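Recording hand-held gripper demonstrations for a sorting task

Contents
1. Before you start
2. Setting out the work area
3. Mapping pass
4. Recording a demonstration
5. Checking and discarding
6. Known problems

This page covers the collection of demonstrations with a pair of hand-held grippers for tasks in which small objects are moved to and from a plate. It assumes that the grippers have been assembled and calibrated, and that the recorder software (Dado, version 4 or later) is installed. Teleoperation with the leader arms is covered on its own page and uses a different file layout.

1. Before you start

Charge both grippers fully. A session stops if either one drops below the warning level, and the demonstration in progress is lost.

Wipe the lens on each gripper with a dry lens cloth. Open and close the fingers fully ten times and watch the width reading in Dado. It should return to the same value at each end. If the closed reading drifts by more than 2 mm, repeat the width calibration before going any further.

Check that the finger pads are seated. A pad that has lifted at one corner will still grip, but the recorded width will be wrong for thin objects.

2. Setting out the work area

Any flat, stable surface will do. We collect in homes as well as in the lab, on tables, worktops, beds and sofas, and the policy trained by Debashish Khan on the mixed set coped better with new rooms than the one trained on lab tables alone.

Pick a surface with some visual texture near it. Tracking relies on fixed features in the camera view, and a plain sheet against a plain wall gives it very little to work with. A patterned throw, a window edge or a skirting board is usually enough. Avoid anything that moves, such as a curtain in front of an open window.

Place the plate so that both grippers can reach every part of it without the operator's wrists crossing. Spread the objects out, but let a few of them touch. A set in which every object stands clear of its neighbours teaches the robot nothing about picking from a cluster.
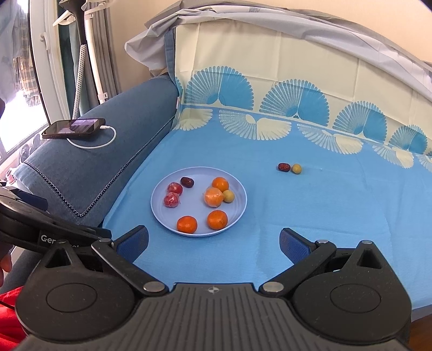 Mix wrapped and unwrapped pieces where the task allows it. Clear film changes how an object looks from one angle to the next, and a loose edge of wrapping can be caught by one finger before the other has made contact. Both cases need to be in the data. Shufen Peng's notes on the Jurnden set give a working ratio of one wrapped piece to two unwrapped, and we have kept to that as a rule of thumb.

Change the layout between demonstrations. Move the plate a hand's width, turn it, swap two pieces. Small changes are fine, provided that they are made every time.

3. Mapping pass

Record one mapping pass for each new location. Hold one gripper at chest height, start the recording, and move it slowly over the work area in a series of overlapping loops. Tilt it up and down as you go. Finish with the gripper close to the surface, at the height used for grasping.

The pass should last between one and two minutes. If furniture is moved afterwards, record a new one.

4. Recording a demonstration

a. Start both grippers from the Dado session screen. Wait for the two status lights to turn green.
b. Hold the fingers open over the work area for one second.
c. Approach the first object from above with the fingers parallel to its shorter side.
d. Close until the object is held, then pause briefly. Do not squeeze further; soft fruit will deform and the width trace will show it.
e. Lift clear of the rim before moving sideways.
f. Lower the object until it touches the surface, open the fingers, and withdraw straight up.
g. Repeat for the remaining objects, then return to the open position and stop.

Work at half your natural speed. The arm has a lower acceleration limit than a person, and fast wrist turns are the commonest reason for a demonstration being rejected at the filtering stage.

Keep the idle gripper still and out of the active one's path. It is still being recorded, so do not put it down between picks.

5. Checking and discarding

Run the check script at the end of each session. It reports lost tracking, dropped camera images and any pose outside the arm's reach. In our last batch of 463 demonstrations, 23 were rejected, most of them for lost tracking close to the plate.

Do not discard a demonstration only for a missed first grasp. A miss followed by a clean second attempt is useful - mark it "recovery" in the session log and keep it. Discard it if an object was pushed into place with a hand.

6. Known problems

Strong daylight from one side can wash out part of the wide-angle view. Lock the exposure before the mapping pass and leave it locked.

Round fruit rolls on release if the fingers open unevenly. Check the linkage for play.

Page maintained by Sandamali Roy. Last revised Jun 21, 2023.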